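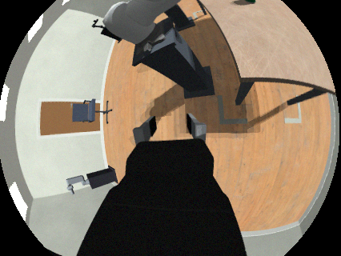 Gebhard Schnyder wants to know, before he reads any further, whether the arm will clear his kitchen table or whether he has bought a very slow coat rack. The short answer is that it clears tables in the practice room most of the time, and on real tables less often. Section 4 covers the practice room. Leave real dishes until Section 6.

4. Running the table chore in simulation

The Fostwood practice room has a plank floor, a table, an office chair and corner markings on the floor. You see it from the gripper's own view, so the fingers stay in sight as the arm moves.

4.1 Before you start

1. Close any other chore that is open in Daltiden.
2. Load the room named Fostwood and wait for the status line to read Ready.
3. Open the gripper all the way. Both finger pads should be visible with nothing between them.
4. Set the speed to 2. Higher settings are locked until you finish 4.3.

Note: The round view bends straight lines. Planks and table edges will look curved near the rim. Do not try to correct this in the display menu.

4.2 First pick

1. Choose Table, then Single Item.
2. Press Start. The arm moves to the table and stops over the item.
3. Check that the item sits between the fingers. If it does not, press Hold and nudge the wrist with the arrow keys.
4. Press Close.
5. Press Lift. If the item slips, the run ends and is logged as a drop.

CAUTION: Hold pauses the chore. It does not cut power to a real arm. Use the red stop button for that.

4.3 Full chore

1. Choose Table, then Clear All.
2. Let the run finish without help. Any key press marks it as assisted.
3. Repeat until you have 3 unassisted runs in a row.
4. Save the log under your own name.

4.4 What to expect

Our test log holds 2,239 practice runs of Clear All. In 1,075 of them the arm finished with no help — nearly half. Cups and boxes gave little trouble. Cloths, thin plates and anything pushed against another item caused most of the drops. Wiping the table is not supported in this release, and neither is loading a dishwasher.

A good score in the practice room does not carry over in full. Real tables wobble, and real light changes through the day. Nicanor Olmedo, who wrote the Bozsik grasp settings, suggests starting a real arm with one plastic cup and adding items slowly.

Note: If you have the older Losov fingers, the pads are narrower. Select Narrow Pads under Setup and repeat 4.2 before you go on.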